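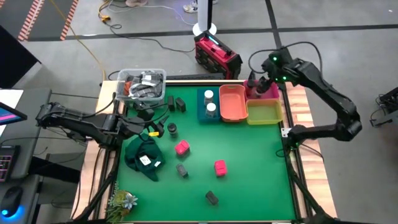
Tidying table, both arms out, bins along the back edge.

Ticket 247: Put-away job stalls on mixed items
Product: Podo two-arm tidying kit
Site: Prirholm
Opened by: Oranuch Intarasuk
Opened: October 26, 2018
Status: Open, waiting on customer

Hello all, and thank you for being so patient with me over the last ticket, which I know went on a bit. I'm afraid I have another one for you, and it is partly a fault report and partly a question I've been chewing over since June, so do bear with me.

We are trying to get Podo to do the sort of putting away that anyone does after cooking or after a morning at the workbench. Jars go in one bin, boxes in another, anything soft in the clear one. It manages jars nicely now (I'm really very pleased with it!) and I had more or less promised my sister it would be doing her kitchen by next year. Then we mixed in the soft things and the odd shapes, and it has gone all hesitant on us.

What happens: the job starts, the right arm does its first pick, and then both arms hover. After 18 seconds the log says "no confident grasp" and the job ends. No crash, no error light, it simply gives up, rather like my nephew when asked to do the same chore.

What I've tried so far:
Restarted the controller, waited, started again. Same.
Ran the set-up routine for both grippers. It passed.
Took the cloth things off the table and ran with hard items only. It finished, slowly.
Put one cloth thing back. Stalled.
Went back to the previous Khunthong grasp file. Stalled sooner, so I've put the new one back.

The full log runs to 2,584 lines and I've attached it to the ticket. The part you'll want is near the end, where the left arm asks for a new plan over and over. I did wonder whether the jars were confusing matters, with the spice things standing so near the cap. There is a tall bottle out in the middle with one arm over it, a tin to one side with a black lid, and two more jars already in the blue bin. 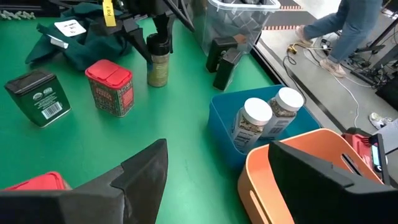

Vichien Somboon replied: Thanks Oranuch, lovely clear report as ever. I've been through the log and I don't think your jars are to blame. The planner scores every item before it moves anything, and one item with a very poor score drags the whole job down. Cloth nearly always scores poorly because it has no shape the software can rely on. Could you open the job settings, find "skip and continue", switch it on, and run it again with everything left out? It ought to put away what it can and leave the soft things till last.

Oranuch Intarasuk replied: Will do, and I'll report back once we've had a proper go. May I ask the bigger question while I have you? Is cloth something we should expect this year, or do I tell my sister to keep folding her own tea towels?

Vichien Somboon replied: I'd let her keep folding for now. The Brernonden release had around 3,000 extra cloth grasps in its training and it is better at picking a cloth up, but putting it down neatly is another matter. Jars, tins and boxes I'd happily leave it to, with somebody in the room. Please send the new log when you've got it and I'll keep the ticket open.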